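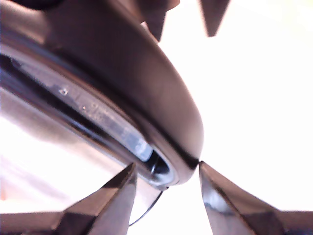

Crichton was meant to be finished by the winter. It wasn't, and my sister had gone off to Bronau with the good soldering iron and left me the arm, the software, her half of the arguments. Fingers were my job. I'd made them too pointy, she said so on the phone, and I said they're fine, and then I looked at them up against the clear ring with the dark rim round it, two sharp tips nearly meeting underneath, and all right. Pointy. There were two tiny specks on the clear part and I spent ages rubbing at my own glasses before I worked out they weren't mine. Dust. Or bubbles. She'd have known.

"File them down," she said.

"They grip."

"They stab."

"Kettles don't mind."

She was eating something. You could hear it all the way from Bronau.

## Run 500

Nobody sees you do five hundred of anything in a kitchen. Mum was upstairs mostly. The motors were from Brivon, second hand, from a man in Eslow who put them in a biscuit tin and wouldn't take the tin back out of the deal so now we own a tin. One of them ticked. I wrote TICKS on it in pen and put it in the wrist anyway, where you could hear it best.

The idea, if you want the idea. Mum can't lift the kettle any more, not with water in. Her hands. She won't have a smaller one. We bought her a smaller one, it went to the charity shop the same week with the receipt still in it. So, an arm. My sister said six weeks. My sister says six weeks about everything.

Run 500 it got hold of the kettle by the body and just stood there. Tick, tick. I had a tea towel over my shoulder like a boxing trainer. Then the left finger slid and the kettle went round on the spot till the handle pointed at the wall, very slowly, like it was turning its back on us.

I wrote: 500, turned its back. She wrote underneath, from wherever she was, that this was not data.
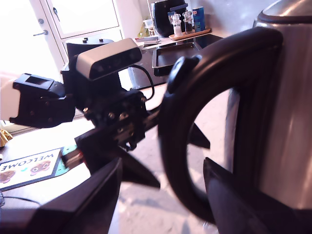

*Wrist, camera, kettle. The mat says WELCOME if you're coming the other way.*

Mum hated the camera. Not the arm, she'd got used to the arm, she'd started saying excuse me to it. But the camera sat up on top of the wrist with its little dark lenses and she said it was nosy.

"It's looking for the kettle."

"It was looking at the door before."

"It has to look somewhere, Mum."

"It was waiting for your sister," she said, and went to find her slippers.

I turned it a bit after that. Didn't tell anyone. It cost me a whole evening, becuase if you turn the camera then everything it knows about where things are is wrong by however much you turned it, and I hadn't measured. Just turned it. So then the kettle was in one place for me and in another for Crichton, and it kept closing its fingers very tenderly on nothing, a hand's width off.

## Run 1,023

Filed the tips. Don't say anything.

Better grip straight away. Annoying. I glued strips of bicycle tube on the insides as well so I could tell her it was the rubber.

She knew it wasn't the rubber.

"How's Mum?" she said.

"Fine. Asks when you're back."

"What do you say?"

"Six weeks."

Long quiet. The arm ticked. I'd left it switched on and it was holding itself up over the counter, which it does, it doesn't rest unless you tell it to, and the motors get hot doing that so I told it to. Down it went. Some nights I talked to it a bit more than was strictly needed. Down, good, that's it. Mind the salt. 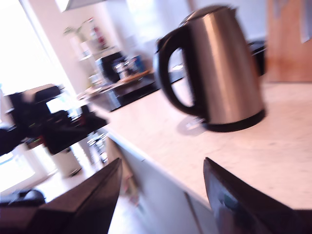

## Run 1,096

Empty kettle, picked up, put down. Picked up, put down! I shouted. Mum came halfway down the stairs in her dressing gown and said is it a fire, and I said no, it's a kettle, and she said well then.

She came and watched though. Made me do it again. It dropped it the second time, only an inch, clonk, and she said "oh bad luck" to the arm and patted the top of it, right on the nosy camera. Left a thumbprint on the lens. I had to clean that off with the corner of my jumper before it could see a thing.

Sent my sister the numbers. She rang back in four minutes and wanted to know the current on the wrist motor and had I fixed the tick. I had not fixed the tick. She told me how. I wrote it on the back of the gas bill and didnt do it.

Water next. Half a cup first, then a cup. Wet sleeves, wet socks, towels down along the cupboards. The thing about water is it carries on going after you've stopped. I slowed everything down till a single cup of tea took longer than a bus to Eslow, and then I crept it up again a little at a time, and I got careless, and we lost a bag of sugar.

## Run 1,621

March. I'd stopped writing anything but the number and a tick or a cross.

Mum did the button herself. That was her condition, she'd press it, not me. Dressing gown, reading glasses on her head. Mug on the mat I'd stuck down so it couldn't wander. The arm came over, ticking, had a look, had another look. Closed its fingers. I had both hands out underneath like that would help.

Back door went. Bag dropped in the hall, the heavy sort of drop, and my sister's voice going is it on, is it on, don't start without me.

"Excuse me," Mum said, to the arm. "Could you hold that a minute."

And it did, it just stayed there with the kettle up off the counter while she went to the door.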